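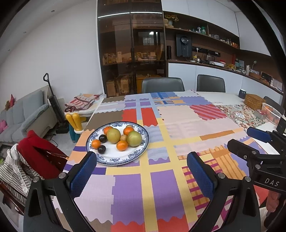
Drorness has added a chest rig to its range of airsoft and paintball gear, with first orders leaving the Hirnesley warehouse from 4/29/20. The Plulero is a light rig for players who find a full plate carrier too hot or too heavy for a day game. It weighs 490 grams empty and comes in black, olive and tan. Players who choose the two-colour version get olive panels with a tan edge, a much quieter mix than the purple, red and yellow blocks of a patchwork-print tablecloth. Orders placed through the website ship in the same week.

The front panel has three open-top magazine pouches with elastic sides, which hold most rifle magazines without rattling. A zip pocket behind them takes a map, phone or speed loader. Shoulder straps are padded and cross at the back, and the waist strap closes with a side-release buckle that can be worked with gloves on. Each strap adjusts separately, and loose ends tuck into elastic keepers.

"Most of our customers play on weekends and don't want to spend half the morning getting their kit on," said Golnar Ansari, product manager at Drorness. "We moved the buckle twice during testing so it wouldn't dig in when you're lying on your stomach. The back straps are wider than on our older rig as well."

The outer fabric is a coated nylon that can be wiped down with a damp cloth. The rig should be hung to dry and kept out of the dryer. Paint should be cleaned off before it sets, especially around the zip.

The Plulero replaces the Guerra chest rig, which will be sold at a reduced price until stock runs out. Pouches made for the Guerra will fit the new rig, but its shoulder straps will not. Spare buckles for both models will stay in the parts list.

The Plulero sells for $39, with tax and shipping extra. A matching dump pouch is planned for August. The rig does not include magazines and is not rated as protective equipment. Players should wear eye and face protection that meets the rules of their field.

Retailers can ask for a wholesale price list through the trade page on the Drorness website.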